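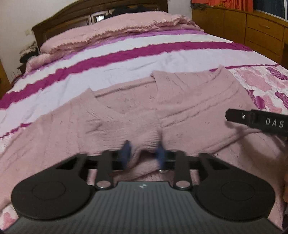

ニット、洗濯後に首まわりが伸びた件。808号室のお客様から預かり、Udsteadのピンクのセーター。ベッドに広げて確認、Vネックの開きがかなり広い。衿ぐりはリブ編みの縁どり、左の衿から中央に向かって斜めのシワが寄ってる。右胸のあたりにも斜めに長い筋が2本、肩のほうへ上がっていく感じ。縫い目なのか折れなのか、見ただけでは判断つかず。お客様いわく「出す前はこんなに開いてなかった」とのこと。

チケット区分:衣類ケア/形くずれ
受付:2019年11月25日
状態:対応中 → 条件付きクローズ(末尾参照)
優先度:中(チェックアウトまでに返却希望)

■申告内容
・首が伸びた、着ると肩が落ちる
・毛玉の申告なし、色落ちの申告なし
・弁償ではなく、まず直せるか見てほしいとのこと

■洗濯時の記録
ランドリー担当の控えより。機械はWorknehの2号機、コースは「ニット弱」、洗剤はTrinatovのウール用。ネット使用。脱水後にハンガー干し、とある。→これが怪しい。水を含んだニットを吊るしたら重みで肩と衿が下がる。平干し指定のはずだが、控えの「平」の欄にチェックなし。

■切り分け
1)洗剤の量
投入は43mlで記録あり。ボトルの表どおり。問題なさそう。

2)水温
設定は冷水。縮みの申告もないので除外。

3)脱水
強さの記録なし。コース既定のままだと思うが未確認。あとで機械の履歴みる。

4)干し方
ハンガー。本命。

5)もとからの形
7月に同じUdsteadの別のお客様のを預かったとき、もともと衿が広いデザインだった。今回のも広めの型かもしれない。品番のタグの控えがないので照合できず。受付時に衿の寸法も測ってない。これはこちらの落ち度。

■対応
・お客様に電話、スチームでの整形を提案、了承もらう
・アイロン台ではなく平らな台にバスタオル敷いて作業すること。タオルは白か色落ちしないもの
・裏返しにして身頃を軽く整える。ひっぱらない
・衿のリブを指で寄せて、編み目を縦にそろえる
・スチームは浮かせて当てる。押しつけ厳禁(リブがつぶれると戻らない)
・寄せたまま冷めるまで触らない。ここ急ぐとまた開く
・後ろ衿の内側のシワも一緒にとること。着ると見えるところなので
・斜めの筋2本は蒸気で消えれば折れ、残れば縫い目。残ったら無理に伸ばさず連絡くだい
・仕上げ後は畳んで返却、ハンガー不可

■追記(作業者より)
手順どおり1回目完了。衿は少し締まった、が申告の「前の形」がわからないのでどこまでやればいいのか判断できず。斜めのシワはほぼ消えた。胸の筋は片方だけ薄く残ってる。2回目はやらないほうがいいと思う、毛が寝そう。

■追記2
お客様に現物見せて確認済み。「だいぶ戻った、これで着られる」とのこと。残った筋は気にならないそうです。クリーニング代は全額取り消し、館内で使える200円の飲み物券は辞退された。

■外注の件
Rendsteadに修理(衿のリブ編み直し)の見積もりだけ依頼済み。返事まだ。お客様は不要と言ってるが、同じことがまた起きたとき用に金額を知りたいのでキャンセルしないこと。

■再発防止(仮)
・ニットの預かり時、衿幅・肩幅・着丈を測って控えに書く
・控えの「平/吊」欄、空欄のまま洗いに回さない
・平干しネットが足りない。今あるのは古いほうの段が傾いてて、袖が下に落ちる。購入申請は別チケットで出します
・2号機の「ニット弱」、脱水が既定で何分なのか表に貼る

■未確認
・脱水の履歴(今日中に見る→見れてない、明日)
・品番の照合

クローズ条件:脱水履歴の確認が済んだら閉じる。Rendsteadの見積もりは待たなくてよし、来たらこのチケットに貼りつけといてください。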